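3.2 Container and block arrangement

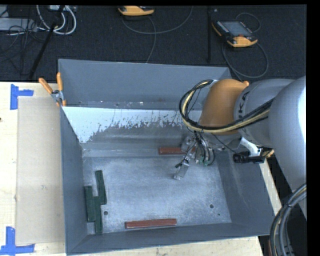 Figure 2. The metal bin on the wooden tabletop, with five blocks inside.

The way in which small rectangular parts settle in an open container depends on the container at least as much as on the parts. Earlier work at Daltau used shallow trays, in which most blocks end up flat and well apart from the sides. A bin with steep or sloping walls gives a wider range of resting positions, and the walls themselves become part of the problem. We therefore treat the bin as a fixed condition and vary only the blocks and the manner of filling.

The bin is rectangular, open at the top and made of grey metal. Its floor is bare and carries scuff marks from earlier use. These were left as they were, as polishing would have changed the friction between block and floor during the series. The blocks are narrow and come in two colours, reddish brown and dark green. Colour has no bearing on size or mass and serves only to tell neighbouring blocks apart in the records.

Each filling was done by hand from a cardboard tube held over the middle of the bin, following the procedure of the Skekus trials. Blocks were not straightened or spread out afterwards. A total of 70 fillings was recorded with the small set, which has two reddish brown blocks and three dark green ones (Figure 2), and a further 90 with larger sets, reported in Section 4.

Resting positions were sorted into two classes. A block is called flat if its lower face is in full contact with the floor, and inclined in all other cases. The tilt of an inclined block may be slight, as with the reddish brown block near the front wall in Figure 2. Distance to the nearest wall was noted separately, measured from the closest edge of the block. Where the two readers, Hrynyshyn and Xuân Kim, disagreed on a class, the filling was read again the following morning and the second reading was kept.

Fillings in which a block left the bin were discarded and repeated. Their number is given with the results for each set.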